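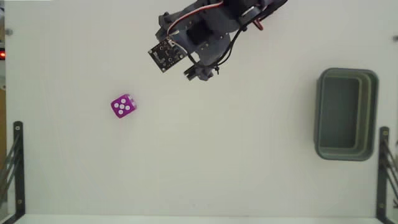 4. Rules for recording and labeling

4.1 State of the cell before an episode

The Golano rules were written after the first month of recording, when we compared the notes of the two operators and found that they did not understand the word "ready" in the same way. For one operator, the cell was ready when the arm stood in its start pose. For the other, it was ready only when the bin was also empty and the work surface was clear except for the object of the task. We adopted the second meaning. An episode which starts with a second loose object on the surface is now stopped and deleted, even if this object is far from the path of the arm.

The position of the die is free inside the reachable area, and also its rotation is free. The operator is asked not to align the die with the edges of the surface. In the early set, many dice were placed parallel to the front edge by habit, and the policy trained on this set turned the wrist too little. The bin stays on its marked place, with a small tolerance in rotation.

Cables on the arm must be tied before the session. A loop is allowed when it follows the housing and cannot come between the fingers during a full closing. The inspection of cables is done with the motors off, by the person who will also record. Wayne Carrier proposed to repeat it after every 40 episodes, and we keep this number although we have no strong evidence for it.

4.2 When a grasp begins

The most common disagreement between labelers concerned the first moment of the grasp. From the side, the fingers may look closed around the object while they are still open. For this reason the label is given only from the view of the gripper camera. The phase "grasp" begins at the first image in which both pads touch the object. If the work surface can still be seen between a pad and the die, the phase is "approach", also in the case where the other pad has contact. Figure 2 gives a case of approach: the die is between the two fingers, a strip of the surface remains visible on each side, and the strip on the right is a little narrower.

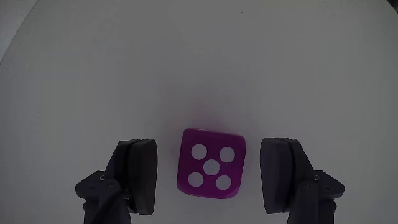
Unequal distance alone is not a fault. The operator may close the fingers from such a position, and the first contact will then push the object slightly. We ask only that this push is not corrected by hand and that the episode is kept. Removing these episodes would give a data set in which the gripper is always well centered, and the robot would not learn what to do in other cases.

Before the rule was fixed, Isabelle Charbonneau labeled 379 episodes a second time without seeing the first labels. In more than 100 of them the start of the grasp was moved to a later image. After the rule, the disagreements that remained came mostly from dark images, where the border between the pad and its backing is difficult to see. We recommend that the labeler marks such an image as "unclear" and does not guess.

4.3 Deleted episodes

A deleted episode keeps its number, and the number is not used again. The reason for deletion is written in one short sentence by the operator, on the same day. At the Bretura site the reasons were first chosen from a fixed menu, but the entry "other" was selected so often that the menu had little value, and it was replaced by free text. The sentences are published together with the data, without the names of the operators.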